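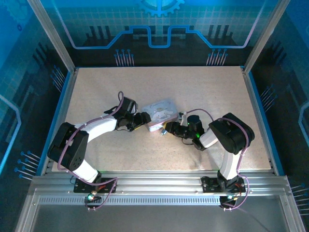

I spent my Saturday-equivalent at the Nonell open day in Sildale, and I have posts. The company builds robot work cells and lets the public in once a year, in December, when the public is cold and will look at anything. First stop was a pair of white-and-black arms with their grippers on either side of a little pinkish-lilac tin with a cartoon puppy on it. I have been to car shows with less of a crowd. A man behind me whispered "go on, son" to the left arm.

Backing up. Getting in took longer than most of the demos. You sign a form, you get a sticker, you get a second sticker because the first one was for contractors. Mine said VISITOR and then, smaller, ESCORT REQUIRED. I was not escorted at any point.

The parking deserves its own post so it's getting one. Nonell has a lot for 400 cars. By ten in the morning it had plenty more than that, plus a school bus parked across the exit. I ended up at the feed store down the road, where they were charging five dollars and clearly having their best day of the year.

OK, robots. The sign by the two-arm cell called it Fülöp. I asked if it was named after a person and the woman running it said it was named before she got there and she'd stopped asking. She did know how to say it, though, and corrected me twice.

The job was handling a small tin with two arms. One holds, one does the lid, or that's the plan. She told us to try it at home with one hand in a pocket and then complain about how slow the robot was. I have since tried it at home. I dropped the mints.

Somebody's kid asked what was in the tin. She said, "Today? Success or failure." The kid said he meant candy.

What got me was how long it thought about everything. It would come in from both sides, very polite, like two people reaching for the last roll at dinner. Then a pause. Then a tiny adjustment. Then a longer pause, during which about half the crowd decided they could do better.

First attempt I watched, the tin scooted sideways and both arms went back to where they started. Groans. Second attempt, same. Third attempt the lid came up and people clapped like it was a wedding. Then it had to put the lid back, and it turns out nobody stays for that part, so I had a great view.

I stayed. The lid went on crooked. I felt close to it.

I asked how many times they'd run this. She said the logbook had 900 tries in it and 755 of them were marked good. I asked what counted as good. She said that had been the subject of a long meeting.

Also asked what the cell was for, as in who is paying to have tins opened. The answer was that the tin is practice. A thing that can manage a small slippery box with two hands can be pointed at other two-handed stuff, like packing kits or putting caps on things. I wrote down "caps on things" and underlined it, so clearly it was going well.

I liked the walls of the thing, by the way. All blue, with a big gear and glowing circuit lines, like the cover of a computer magazine my dad would have kept in the bathroom. The arms themselves have bright purple cables looping up over them, tied on with little white ties. Somebody in that building has a favorite color and I respect it.

Demo two was in the next hall. Iltby, a sorting line. Bins on one end, bins on the other, and a belt moving parts past a camera faster than I could read the labels. It was very impressive and I can't remember a single thing about it. No puppy.

The guy at Iltby told us it could do almost 1,000 parts before anyone had to touch it. A woman in a union jacket asked what the people who used to touch it were doing now. He said two of them were running the tour. She asked which tour. He pointed at the one she was on. Her guide waved.

I talked to the guide afterward. He said he liked the new job fine but his feet hurt more. He also said the line jams when it's humid, and that he was not supposed to say that, and that it was not humid today so who cares.

Lunch was a hot dog in a tent. No automation in the hot dog tent. One guy, one pair of tongs, a line back to the loading dock. I heard three separate people make the joke. I was the second.

There was a Q&A in the cafeteria. Questions I heard: will it do dishes (no), can it fold a fitted sheet (no, and can you), is it going to take my job (what's your job), is there more coffee (this one got a real answer, and the answer was also no).

Went back to Fülöp before leaving. The crowd had thinned out to me and the go-on-son man, who had gotten himself a folding chair. He told me he'd seen eleven lids come off. He had opinions about the right arm. He thought it was rushing.

The woman running it let him press the start button on the last run of the day. He wiped his hand on his pants first. Lid came off clean. He did not clap, he just nodded at it, the way you do when somebody backs a trailer in straight.

For anyone thinking of going next year: park at the feed store, eat first, get the right sticker. Do the sorting line early while you still have the patience to be impressed by a belt. Bring a chair for the tin.

A few of you asked if they sell anything. There's a table by the door with pens and a mug. The mug says NONELL on it and holds less coffee than you'd think. I bought two.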